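Cellule de démonstration Calado – tri et déplacement de pièces sur table
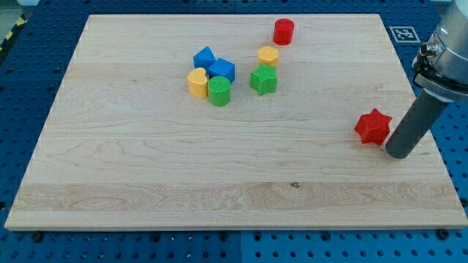

Calado en démonstration : blocs de couleur sur planche d'érable, table perforée bleue.

La cellule Calado est un poste de démonstration conçu par Ranlow pour les journées portes ouvertes, les visites d'atelier et les établissements de formation. Elle est présentée en fonctionnement dans notre salle de Harham, au mois de juin, et se loue ou s'achète avec son jeu de pièces.

Le bras travaille au-dessus d'une planche rectangulaire en bois clair, boulonnée sur la table. Les blocs en plastique ont des formes simples (cubes, cylindres, étoiles, cœur, hexagone) et un dessus finement strié. Le visiteur les dispose comme il le souhaite, serrés ou isolés, puis l'opérateur lance la séquence : l'outil descend à hauteur de planche et pousse les pièces vers la zone choisie. Un marqueur noir et blanc posé sur la table sert de repère au calage.

Déroulement d'une démonstration
Une séance dure 20 minutes et réunit un petit groupe autour de la table. L'opérateur commence par un déplacement simple, une seule pièce, puis passe au regroupement par couleur. Les visiteurs restent derrière la bande jaune et noire pendant les mouvements du bras. Le dernier passage est laissé aux questions – vitesse, reprise après un contact, changement d'outil.

Fourniture
Table perforée, planche et boulonnerie
Bras avec outil cylindrique
Jeu de blocs, référence Kidville
3 séquences préréglées
Notice d'installation en français

Référence catalogue : 223. L'installation demande un sol plan et une prise secteur. Caution de 500 euros pour toute location, restituée au retour du matériel complet. Transport en sus, sur devis.

Les demandes de visite et de prêt sont suivies par Lakmal Cassim. Merci d'indiquer le nombre de participants et le créneau souhaité, matin ou après-midi.

Contact | Mentions légales | © Ranlow, tous droits réservés | Haut de page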